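Press brake walkaround, Cornbridge shop, 30 January 2026
Checked by me, with Hamish Cruickshank on the pedal

1. Light curtain — OK. Stopped the ram every time I stuck the test rod in.

2. Back gauge — OK, but it squeaks! Grease it before the Akande brackets go on, please.

3. Foot pedal guard — FAIL. One bolt gone, and the other I could turn with my fingers. Hamish tagged it out and I've asked Zamfira Enache to order a pair.
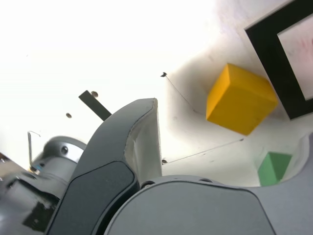
4. Hydraulics — OK. Hour meter says 2,647, so the filter is due at the next 300 (I wrote it on the door this time).

5. Punches and dies — mostly fine. Number 13 has a chip near the end, so I pulled it from the rack.

6. Floor — swept, no oil. Somebody's offcuts were under the bed again, and yes, I know whose.

Recheck item 3 before anyone bends a thing.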